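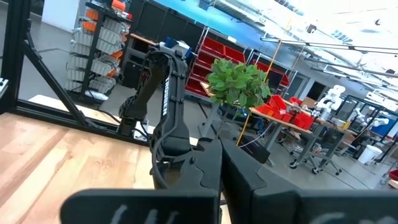
Converting a Small Delivery Van to Electric Drive: Project Report

1. What we set out to do

Our team wanted to know if a tired gasoline delivery van could be turned into a useful electric one by students, on a student budget, in two semesters. The van was a Werberg panel van with a worn-out engine and a surprisingly clean body. We named it Manum on the first afternoon and the name stuck, so that is what we call it in this report.

The target was a range of 100 miles on a full charge at city speeds, with the cargo floor left flat. The flat floor mattered a lot to us. A van that can't carry anything is just a slow car with bad windows!

2. Choosing the motor and battery

We compared three ways of driving the wheels and settled on a single motor bolted to the original gearbox, locked in second gear. It isn't the most elegant layout, but it let us keep the stock driveshafts and mounts, and it saved weeks of machining. The motor came out of a wrecked Sternlow hatchback and arrived with its inverter and most of the wiring harness still attached.

The battery was the fun part -- and the part that took longest. We used modules from the same hatchback, wired in series for a pack voltage of 383 volts at full charge. They sit in 2 steel boxes, one under the cab and one where the fuel tank used to be. Splitting the pack meant an extra run of high-voltage cable, which we put in orange conduit along the inside of the frame rail, well away from the exhaust brackets we had not yet cut off.

Only team members who had passed the high-voltage safety course worked on the pack, always in pairs and always with the service disconnect pulled.

3. Mounts and adapter plate

The adapter plate between motor and gearbox went through four versions. The first was cardboard, the next two were plywood, and the last was aluminum. We really recommend the plywood stage to any team trying this. On the second plywood plate we found that the input shaft sat slightly off center from our drawing, and fixing that cost us an hour and a cheap sheet of wood.

The coupler was harder. Our first one had a little play in the splines and made an awful chatter at low speed. The Bélanger machine shop cut us a new one in April with a tighter fit, and the chatter was gone.

4. Road testing

All driving was done on the closed loop behind the engineering building and then, once the van had passed inspection, on city streets. The first time it pulled away under its own power there was cheering from the parking lot and then a long discussion about the squeaky left rear brake, which nobody had ever heard over the old engine.

On our standard city route the van covered almost 50 miles on half a charge, so the full target looks reachable. We have not yet run the pack from full to empty in one trip. Hills are fine. Highway merging takes patience, since second gear runs out of speed before the driver runs out of ramp. Heating the cab takes a noticeable bite out of range and we would like a proper figure for that next winter.

5. What we would change

The rear battery box should come down two inches for easier access to the bolts. The dashboard needs a real charge gauge in place of the laptop on the passenger seat. We would also label every connector on day one, as we spent most of one weekend tracing a brake light wire that had been plugged into the wrong side of the fuse box.

Next year's team will get the van, the drawings and the wiring diagram. First on their list is fast charging, and we are already a bit jealous.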